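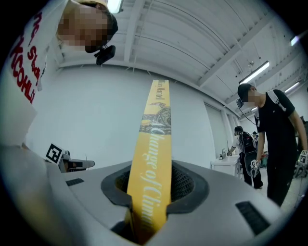 Coltosmont Library to Extend Opening Hours and Drop Reservation Fee

2023-10-17
By the Veres Courier news desk

The Coltosmont Public Library will stay open until 8 p.m. on four evenings a week under a plan approved by the town council. The new hours take effect next month and apply to the main building on Kerkitz Street. Hours at the Norkano branch will not change.

The council also voted to end the 40-cent fee charged for reserving a novel or other book already held in the collection. Requests for items borrowed from libraries outside the county will still carry a charge.

According to a statement from the library, readers asked for later hours more often than any other change in a survey carried out in June. The survey drew 800 replies. Many came from residents who work outside the town and cannot reach the building before the present closing time of 5:30 p.m.

Fiction remains the most heavily borrowed part of the collection. Under the plan, paperback novels will move from the upper floor to the room beside the main entrance, where 90 feet of new shelving is being put in. Local history and maps will take their place upstairs. The reading room will remain open during the work.

Books may be renewed twice, online or at the desk, unless another reader has reserved them. Loan periods are unchanged.

Residents who do not yet have a library card may apply at either location with proof of address. Cards are free to anyone who lives or attends school in Coltosmont.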